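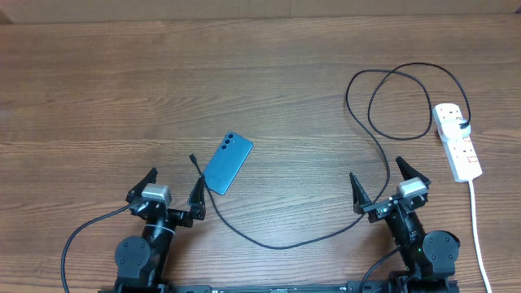 Rilleo review: is it good enough for a small business's contracts?

Rilleo is an online service that lets you put together a contract, send it out for signature and keep the signed copy in one place. It is aimed at people who run a business alone or with a few helpers and who don't have a lawyer on call. I used it for one full billing year, mostly for client service agreements and a few subcontractor agreements, and I paid for it myself. I am not a lawyer and this review is not legal advice. It covers what the service does, what it costs and where I had to go elsewhere.

What you get

There are two plans. The basic plan gives you the template library, the question-and-answer builder and electronic signing. The full plan adds document storage, renewal reminders and attorney review, where a lawyer licensed in your state reads one document per quarter and sends back written notes. I was on the full plan and paid $600 for the year. You can't pay monthly on the full plan, and I think you should be able to.

The library covers the usual things: service agreements, independent contractor agreements, nondisclosure agreements, simple leases, promissory notes, bills of sale and an operating agreement for a single-member LLC. There is a multi-member operating agreement too, but it is short, and I would not use it for a company with more than one owner unless a lawyer went over it first. 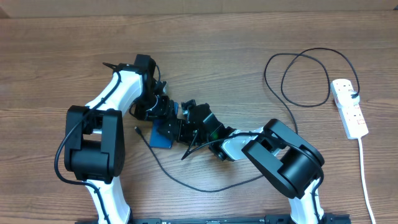

Posted 2019-02-14 | By the Utau Small Business Desk | Filed under: Reviews, Contracts

Setting up

Signing up took a few minutes. You enter your business name exactly as it is registered, pick your state, and say whether you are a sole proprietor, an LLC or a corporation. Those answers carry over into every document you make later. Check them carefully. I left "LLC" off my business name the first time, and it went into three drafts before I saw it. A contract signed in the wrong name can cause an argument over who is bound by it, you or the company, and avoiding that argument is half the point of having an LLC.

Fixing the name in my profile did not fix the drafts I had already made. I had to open each one and change it by hand. Support told me that this is on purpose, so that a finished document never changes without you knowing. Fair enough for signed documents. For drafts I would like to be asked.

The builder

You answer questions one screen at a time and the draft fills in on the right. The questions are in plain English. For a service agreement it asks what the work is, when it is due, how you get paid, what happens if the client pays late, who owns the work when it is finished, and how either side can end the deal. Each question has a "why we ask" note under it. Most of these notes are useful. The one on ownership of work explains the difference between assigning rights and giving a license better than some articles I have read.

The late payment screen is weaker. It lets you type in any interest rate you like and only tells you to "check local law." Many states limit what you can charge, and the service already knows what state you are in. It should at least give you a warning when the number looks high.

The section on ending the contract gives you set options for the notice period or a blank box. If you use the blank box, read the whole clause afterward. I typed "two weeks" and the finished sentence read "upon two weeks days' written notice." A small thing, but I would have been embarrassed to send it out.

You can edit the finished text freely. Once you do, the builder is locked for that document, and going back to the questions wipes out your edits. There is a warning about it, in small gray type. I lost an evening's work to this in April and have saved a copy under a different name ever since.

Signing

Electronic signing works well. The other side gets an email, clicks through, types or draws a signature, and both of you get a PDF with a signing record attached. The record shows the email address used, the date and the time for each step. Clients did not need an account. One older client wanted paper, so I printed it, we both signed, and I uploaded the scan. Rilleo stores uploaded scans, but it doesn't attach a signing record to them, and they don't show up in the "completed" list unless you tag them yourself.

You can set the order of signers. You can't set a deadline for signing. If an offer is only good until a certain day, say so in the contract itself.

Attorney review

Attorney review was the reason I bought the full plan, and I have mixed feelings about it. You send in a document, say what you are worried about, and get notes back in writing. The stated turnaround is five business days. Mine came back in four, six, five and 9 business days. The slowest one was the one I was in a hurry for.

The notes themselves were sound. On my main service agreement the reviewer pointed out that my limit on liability and my insurance clause did not match, and suggested wording for both. On a subcontractor agreement the reviewer told me plainly that the way I planned to control the person's hours could make them look like an employee, whatever the contract called them. I changed how I set up the work. That one note was worth a good part of the yearly fee to me.

What you don't get is a conversation. You can send one follow-up question for each review. You are also not guaranteed the same reviewer twice, and my second review partly disagreed with my first on whether to keep an arbitration clause. Read the terms on this too. They say that the reviewer's work covers only the document submitted and that no ongoing attorney-client relationship is created. If someone sues you, this is not the person you call.
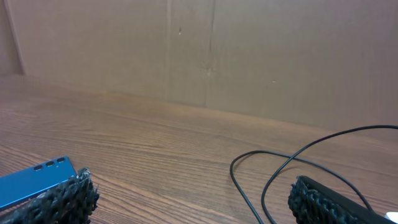
Utau Small Business Desk

Storage and reminders

Every signed document sits in a folder by client name. Search works on titles and party names but not on the text inside, so if you want to find every contract that has a certain clause you will be opening them one at a time. Reminders go out 60 and 30 days before a contract ends, provided you filled in the end date. They come by email only.

You can download everything as a single zip file. Do it before you cancel. After cancellation your documents stay up for 90 days in read-only form and are then deleted. That is in the terms, but I didn't see it anywhere on the cancellation page.

How it compares

I have also used Pacheco, which costs less and sells documents one at a time. If you need a single bill of sale or one nondisclosure agreement, buy it there and skip the subscription. The forms are more basic and there is no attorney review, but for a simple deal between two people who get along they do the job. Editing is done in a normal word processor file, which I prefer.

Weltesura is closer to Rilleo in price and has a phone line staffed during business hours. I tried it on the free trial only. Its builder asks fewer questions and makes longer contracts, with a lot of wording that would not apply to a one-person shop. I did like that it shows what changed between versions of a document. Rilleo has nothing like that.

Then there is hiring a local lawyer. I got a flat-fee quote for a custom service agreement and a subcontractor agreement together, and it came to $3,741. That included a meeting, two rounds of changes and the right to reuse both forms. For my size of business, with contracts that are mostly small, I couldn't justify it. If your typical contract is larger than that quote by a wide margin, or you work in a licensed trade, or you are taking on a partner, I would pay it.

Billing and support

The plan renews automatically. I got one notice, a week ahead. To cancel you have to go through four screens, one of which offers you a discount, but you don't have to call anyone. Support is by chat and email. Chat answered quickly on weekdays and not at all on a Saturday, although the site listed weekend hours at the time. Support staff will not answer legal questions, and they shouldn't.

Who should use it

Rilleo suits someone who sends out the same few kinds of contract again and again and wants a lawyer to look at the base version. It does not suit anyone with a dispute already under way, anyone buying or selling a business, or anyone who needs a contract checked by tomorrow.

If you sign up, use the first attorney review on the form you send most often. Don't save it for a special case. Put the others on your calendar too. Unused reviews don't carry over to the next quarter.

Ratings

Templates: 4 out of 5
Builder: 3 out of 5
Signing: 5 out of 5
Attorney review: 3.5 out of 5
Storage and search: 2 out of 5
Value on the full plan: 3.5 out of 5

I renewed, but on the basic plan. My main forms have been reviewed and I don't expect to change them much this year.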